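Hello again, and happy September! I promised Muthoni Ndung'u I'd write something for the newsletter about clearing the kitchen table, seeing as she's the one who set me off on it with her pantry piece back in April. Well, it took me long enough.

The rice started it. I'd decided to move the big bag into something I could scoop from, and I'm a messy pourer, always have been. My advice is to do all your pouring and scooping over a tray with a proper raised rim (mine's dark grey, so every stray grain shows up a treat) and keep the dish rack next to it on the table for the small stuff, cups and so on, that would otherwise roll about. 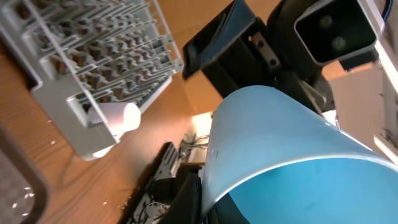

I know some of you swear by doing one cupboard a day. I can't! I need everything out in a heap or I lose interest and go and make tea. So out it all came, and I gave myself until the end of the afternoon play on the radio to find homes for it.

Carrots are my downfall. I buy a bag, use two, and the rest wander round the kitchen until they go bendy. These days I leave one out where I'm working, as a sort of hint to myself about supper, and it does help. Carrot rice with a bit of cumin and a knob of butter is lovely, by the way, and you only need one carrot for two people.

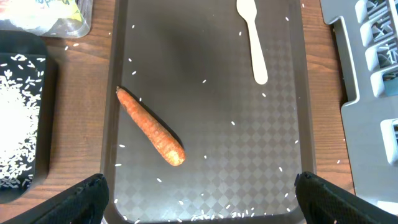 Do sweep up the rice before you wipe, won't you? A damp cloth just smears it along and then you find grains under the toaster for weeks. I use an old pastry brush and tip the lot into a bowl.

Which brings me to bowls. I've got far too many, but a wide shallow-sided blue one has earned its place as the odds and ends bowl. Anything I can't decide about goes in there, wrappers and all, and gets sorted last.

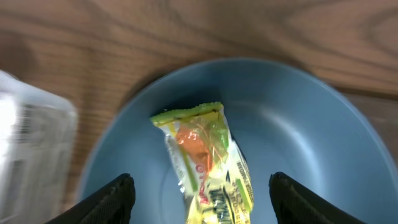 It does mean the bowl has to be emptied, and I'm still working on that part. Muthoni says hers goes back in the cupboard every night. I believe her, just about.

If you've a better way of storing rice, drop me a line before the next issue, as I'm not settled on mine yet.

Sorcha Sheehan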